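Notice accounts and the cost of waiting

Gus Kapoor has spent most of his working life setting the terms of savings products, and he thinks notice accounts are badly understood by the people who hold them. He runs the deposits desk at Kurkon, a small savings bank, and spoke to us about how the rates are arrived at and why the notice period matters more than most customers assume.

The principle is simple enough. A saver agrees to give warning before taking money out, and the bank pays a higher rate in return. "We are buying certainty," Kapoor says. "If I know the balance can't leave before a given date, I can lend against it. An easy access balance can go this afternoon, so I have to keep more of it in cash."

The difference in rate between the two is set monthly. Kapoor says it depends on what the bank would otherwise pay for funding of the same length, less an allowance for running the account. When wholesale funding is cheap, the gap narrows, and a saver may be giving up access for very little. He would want to see a clear margin over the best easy access account before locking anything away.

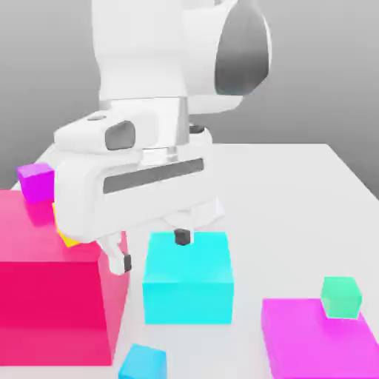 Vega Quintana takes a harder line and argues that the margin is the wrong thing to look at. In her view the question is what happens when the rate is cut. Most notice accounts are variable, and a customer who dislikes the new rate must still serve the notice period before leaving, earning the lower rate throughout. She would like every provider to give warning of a cut at least as long as the notice it asks for.

Kapoor accepts the point in part. Kurkon's terms already work that way on its longer account, he says, but the shorter one follows the ordinary rules. "It's a cost to us. If we match the notice period, we carry the old rate for longer, and that has to come out of the headline figure. You would see it in the tables straight away."

He is less patient about penalties. Some accounts allow early withdrawal in exchange for lost interest, and he has seen customers pay it without checking the sum. A saver who withdrew £1,776 early last December had only two days of notice left to run. The system applied the full charge, as the terms required. The bank has since changed them so that the charge falls as the period runs down.

Asked what a saver should read first, Kapoor names the clause on partial withdrawals. On some accounts, notice given on part of the balance leaves the rest untouched. On others it can drop the remainder into a lower tier from the day the money goes out. "That clause is usually on the second page," he says. "Read it before you send the transfer."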